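Herka: corpus anotado de notícias sobre concertos e digressões

Ficha de dados, revisão de 10 de outubro

Responsável: Joaquín Figueroa
Língua dos textos: português (variantes europeia e brasileira)
Formato: JSON Lines, UTF-8, um registo por linha

Resumo

O Herka reúne notícias curtas sobre concertos, digressões e festivais de música, com anotação de entidades, de datas e de citações atribuídas. Foi preparado para tarefas de extração de informação, em particular a ligação entre artista, sala e data. Os textos provêm do arquivo da agência Bustos, que cedeu o material para investigação e ensino.

Cada notícia cobre um único acontecimento. Artigos de balanço de temporada, listas de discos e entrevistas sem referência a um espetáculo concreto foram excluídos na triagem.

Estrutura dos registos

Os campos obrigatórios são:

id: identificador estável, não reutilizado entre versões
titulo: título tal como publicado
corpo: texto integral, sem legendas
variante: pt-PT ou pt-BR
entidades: lista de segmentos com início, fim e tipo
citacoes: lista de segmentos com o locutor associado
estado: realizado, adiado, cancelado ou anunciado

O campo entidades usa 11 tipos. Artista individual e agrupamento são tipos distintos. Uma sala com nome de patrocinador é anotada como sala em toda a extensão do nome, sem marcação interna da marca.

As posições contam-se em caracteres Unicode a partir de zero, com o fim exclusivo. Ferramentas que contam bytes produzem desvios em qualquer palavra acentuada.

Recolha e limpeza

O período coberto é de 365 dias consecutivos. A extração foi feita com o Paltwood, que remove menus, rodapés e blocos de publicidade. Os duplicados exatos foram eliminados por comparação de resumo criptográfico do corpo normalizado. Os quase duplicados, frequentes quando a agência atualiza uma notícia durante a noite, foram agrupados, e conservou-se apenas a última versão.

As imagens dos artigos não fazem parte da distribuição. Restam no corpo algumas remissões do tipo "ver foto", mantidas para não alterar as posições.

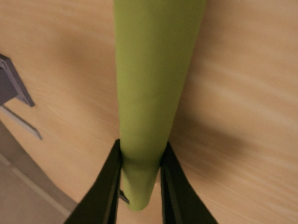
Figura 1. Cilindro verde entre dois dedos de garra pretos (imagem gerada por computador).

Anotação

Três anotadores trabalharam de forma independente sobre cada texto, na plataforma Haltier. As divergências foram resolvidas por maioria. Quando não houve maioria, a decisão coube ao responsável e o registo recebeu a marca revisto=1.

As citações indiretas são anotadas apenas quando o verbo introdutor é explícito ("disse", "afirmou", "segundo"). O locutor pode ser uma pessoa, um agrupamento ou uma entidade promotora. Comunicados sem assinatura têm locutor nulo.

A fonte principal de desacordo foi o campo estado. Uma notícia que anuncia nova data para um concerto já suspenso pode ser lida como adiado ou como anunciado. A regra em vigor dá preferência a adiado sempre que o texto mencione a data original.

Divisões

O conjunto está repartido em treino, validação e teste. A partição é feita por artista, para que um mesmo nome não ocorra como artista principal em duas divisões. Os artistas convidados não foram controlados, pelo que há sobreposição residual. O teste corresponde a 20 por cento dos registos.

Limitações conhecidas

A cobertura é desigual. Salas de grande lotação e festivais de verão estão sobrerrepresentados; a música erudita e o circuito de associações locais aparecem pouco. Os números de público citados são os dos promotores e não foram verificados.

Na variante brasileira há erros de segmentação em títulos com dois-pontos, herdados da extração. Foram corrigidos no teste, mas permanecem no treino.

O conjunto não é adequado para estimar popularidade de artistas nem para inferir posições políticas ou pessoais a partir das citações.

Alterações da versão 3

Corrigido o tipo de entidade em nomes de festival que incluem o nome da cidade
Removidos registos com corpo vazio
Campo local substituído por sala e cidade dentro de entidades
Acrescentado o valor cancelado, antes incluído em adiado

Os identificadores da versão anterior continuam válidos. Os modelos treinados com o campo local precisam de conversão; o guião converte_local.py acompanha a distribuição e lê da entrada padrão.

Utilização e contacto

O uso é permitido para fins não comerciais, com indicação do nome do corpus e da versão. A redistribuição dos textos integrais requer autorização da Bustos. As anotações sem texto podem ser redistribuídas livremente.

Erros de anotação devem ser comunicados a Joaquín Figueroa, com o id do registo e as posições do segmento em causa.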